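Chapter 4
Containers, Sorting and Storage

What this chapter covers

In the last chapter we looked at how goods come into a workroom and where they are checked. The next question is where they go afterwards. Most small workplaces, and most homes, depend on some kind of open container: a bin, a tub, a tray or a box. By the end of the chapter you should be able to choose a container for a given job, plan a sorting table, and write a simple storage record.

Key terms: bin, rim, taper, nesting, footprint, sorting area, holding area.

4.1 Why the container matters

When Aldo Rizzi took over the stockroom of the Vernby craft centre, everything was kept in cardboard boxes. The boxes had come from suppliers and no two were the same size. They could not be stacked safely, and a box that had stood on a damp floor lost its bottom when it was lifted. Staff at Vernby kept a record of time spent looking for materials during May. The total came to 315 minutes, most of it spent opening closed boxes to see what was inside.

Rizzi replaced the boxes with 36 plastic bins of one pattern. He did not buy any new shelving. The shelves already in the room were deep enough, and the bins were chosen to fit them. We shall return to the Vernby stockroom several times, as it shows both good decisions and one or two poor ones.

4.2 The shape of a bin

Plastic bins are commonly made with sloping sides, wider at the top than at the base. This slope is called the taper. It allows the bin to come out of its mould, and it allows empty bins to be nested one inside another. A stack of nested bins takes up little more floor than a single bin.

The taper has a cost. Two bins pushed together on a shelf touch at the rim and leave a gap lower down, so some of the shelf is wasted. When you measure for shelving, always measure the bin at its widest point, including any part of the rim or corner that sticks out beyond the wall. At Vernby the first shelf plan used the width of the base, and the last bin in each row would not go in.
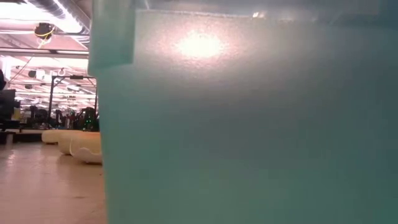

The material of the wall should be considered along with the shape. Walls may be clear, translucent or solid in colour. A clear wall shows the contents well but also shows every scratch. A translucent wall lets some light through and may show how full the bin is, though small items are hard to tell apart through it. A solid wall hides the contents completely and must be labelled. Translucent bins are a common choice for mixed goods, and they too should be labelled once their contents are settled — on the front wall, where the label can be read without moving anything.

4.3 The bin on the table

A bin is filled and emptied on a table more often than on a shelf. The area of table it covers is its footprint. With a tapered bin the base covers less of the table than the rim does, and small things set down close to the side can end up under the overhang. They are then easily missed when the table is cleared.

For this reason a sorting table is normally divided into two parts. The sorting area is kept for loose items, laid out so that each one can be seen. The holding area is for the bin itself. A strip of bare table should be left between them, wide enough for a hand.

The workroom at Evwood follows a simple order of work:

1. Wipe the table and let it dry.
2. Place the empty bin in the holding area.
3. Lay out the loose items and group like with like.
4. Put the heaviest group in first.
5. Check the table on all sides of the bin before lifting it.

Step 5 is the one most often left out. A bin blocks the view of whatever is behind it, and a person standing in front may believe the table is clear when it is not. Walk round to the other side, or slide the bin towards you and look over it.

4.4 Before you go on

Choose one container that you use at home or at work. Measure its width at the rim and at the base and write down both figures. Work out how many would fit side by side on a shelf 96 cm long, using first the base width and then the rim width. Keep your answers, as they will be needed in section 4.6, where we draw up a full shelf plan.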